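6 August 2025 | By Ifigeneia Chrysikopoulos

Filed under: Local Business, Tech & Gadgets

Robot meets toaster at Stelora open day

Anyone who skipped breakfast before the Stelora open day was in for a long morning. The robotics workshop on Michailidis Street opened its doors to the public for the first time since moving in last July, and over 298 people came through to see what the neighbors have been up to. A fair number of them seemed to have been promised toast.

The main draw was Nalari, an arm with a black, many-fingered hand that the company is training to do small household jobs. Visitors were let in 14 at a time and asked to stay behind a strip of yellow tape, which the under-tens treated as a suggestion. Each group got 30 minutes, most of it spent watching the hand think about a kitchen appliance.

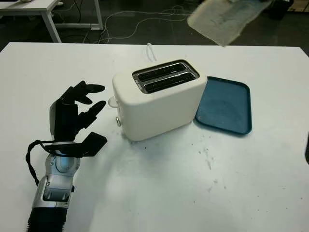

Why a toaster? It has a small lever that has to be pushed straight down with some force, and Stelora's engineers say that is a harder job for a robot hand than picking up a box.

Leonidas Christodoulou, who runs the workshop and did most of the talking, was cheerful about the pace. "People see the videos and expect a butler," he told the late-morning group. "What we have is closer to a very careful houseguest." Asked when the arm might be ready to make a full breakfast, he said he would prefer to be asked about lunch.

During the session I sat in on, the lever went down on the second try. The applause was louder than anything my own toaster has ever received. A boy near the front wanted to know if the robot could do bagels. It has not been introduced to bagels.

The side room had a table of older grippers that visitors could pick up and squeeze, along with a short talk on Hivent, the software the team uses to plan the arm's movements. The talk was pitched at adults and lost several of them around the word "trajectory" – the grippers, by contrast, had to be pried away from people at closing time.

Coffee was served from a folding table in the parking lot, by humans, and ran out before noon. There were cookies too. Toast was not on offer at any point.

Stelora plans to hold 2 more open days before the end of the year. Entry is free, but places have to be booked through the front office, and children need to come with an adult who can read tape.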